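Project notebook, assistive pick and place, student group 2
25/05/2024
In: me, Dilwyn Vaughan, Jeanie Forsyth (came after lunch, had marking)

Started late. Fasstead booking was in for the afternoon only, had to get it changed on the phone. Bench time properly began once the arm had homed, which took three goes. Second go it complained about joint 4 again. Power off, wait, power on, fine. Same fault as in January and I still don't have a cause for it. Dilwyn thinks connector. I think the encoder startup check is too fussy. Neither of us has opened the cover to look.

Plan for the day was:
- grasp bottle from lying down, any angle
- no regrasp, no nudging it by hand
- save every episode incl. the bad ones, we have been throwing the bad ones away and Jeanie wants them for the report
- snack bars stay on the counter as distractors, don't tidy them up

Config: loaded Dilwyn's branch of the Stana planner, not main. Main still has the old approach height in it and will bonk the counter if the object is thin. Speed cap 55 per cent throughout. Gripper force at the usual setting, didn't touch it. Image buffer up to 4000 frames because it kept filling mid run and dropping the end of the episode, which is the bit we want.

First batch poor. Detector kept putting the box round the bottle and its reflection as one object, so the centre came out too low and the fingers closed on nothing. Glossy counter, bright patch of light on it, no blind on that side. Tried masking the patch in software, made it worse. Tried the exposure down a step, better. Left it there.

Second thing: wrist yaw. Planner was picking the yaw from the long side of the box, OK when the bottle is straight on, rubbish on a diagonal. Dilwyn swapped it for the fitted line through the mask instead (four lines of code, why did we not do this weeks ago). After that it came in nicely.
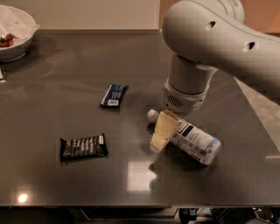 Bottle on the diagonal, fingers closed near the neck end. Both bars left out as distractors.

Neck end is not where I asked for. Target was the middle of the label. Offset is along the bottle and always towards the cap, so it smells like a calibration error and not noise. Checked the hand-eye file, it's dated before we moved the mount. Idiot. Redo that first thing next session before anyone runs anything else.

Bars: detector is happy with the black wrapper, less so with the blue. On the dark counter the blue one comes and goes between frames. Doesn't matter for todays task but will matter when we get to "pick the blue bar", so flagging. Jeanie suggests more training images on dark surfaces, the set we were given by Mykhailiuk is nearly all pale tabletops. She has the login and will ask if there are others.

Total for the day 114 episodes saved. 18 of those are from before the yaw fix, tagged "preyaw", please do NOT mix them into the training split. They are good for the failure section though. Didn't get the success rate worked out, the labelling script fell over on the folder names (space in the name, my fault). Dilwyn has a copy and will rerun it.

Bit of an argument at tea about whether a grasp near the neck should count as a success. My view: if it holds through the lift it counts. Jeanie's view: the task sheet says label region, so no, and the markers will read the task sheet. She is probably right. Going to log both, one column each, and decide when we see how far apart they are.

Koltar pads: spare set arrived, not fitted. Current ones look waxy but still grip. Would rather not change pads and calibration in the same session or we won't know which one did what. Spares are in the top drawer with the hex keys.

Other bits
- e-stop lead is too short if you sit at the left hand end. Extension wanted.
- somebody has changed the screen timeout on the bench PC to two minutes. Changed back.
- the log clock is an hour out, summer time. Left alone for now so the files all match each other.
- Jeanie needs the methods paragraph from me, half a page, no code in it.
- strawberries are Dilwyns, ask first

Next session:
1. hand-eye calibration, new file, put the date in the name
2. repeat bottle on diagonal, same speed cap, same exposure, see if the offset goes
3. if it does, try cap pointing the other way
4. pads after that, seperate session
5. joint 4 cover off, with Dilwyn there, he has the right driver

Backed up to the group drive and to my stick. Arm parked, power off at the wall.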